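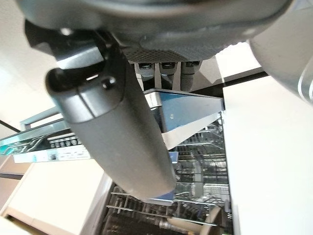
Hament open day, Drarnen, November.

The Hament flour mill in Drarnen opens to the public once a year, and this was my first time going. The bus from the station stops at the bottom of the hill. The walk up takes ten minutes and the last part is steep.

Tours ran all morning in small groups. Mine started on the top floor, where the grain comes in and is cleaned before it goes down to the rollers. The mill buys most of its wheat from farms in the valley and adds a little spelt in the fall. Our guide, Sarmiento, has worked there for 40 years. He explained how the miller checks the moisture of each load and why a rainy harvest means more work for everyone. It is loud up there and I missed some of it.

On the floor below we got to feel the difference between the first and second grind. Whole wheat flour from Hament goes mostly to bakeries. The white flour is sold in 2-kilo bags in the shop. 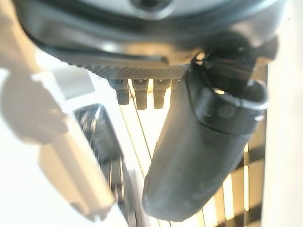 Hament open day, second photo

After the tour there was a baking talk by Hida, who runs a bakery in town. She covered sourdough starters, mostly how often to feed them and how much water to use with a coarse flour. She uses three flours in her rye loaf and bakes it a day before selling it. The talk was supposed to end at noon but questions kept it going.

Lunch was lentil soup with bread. Entry is free and soup is extra. The stairs are narrow, and there is no elevator. The shop takes cards. I bought two bags of the spelt and caught the 2:40 bus back.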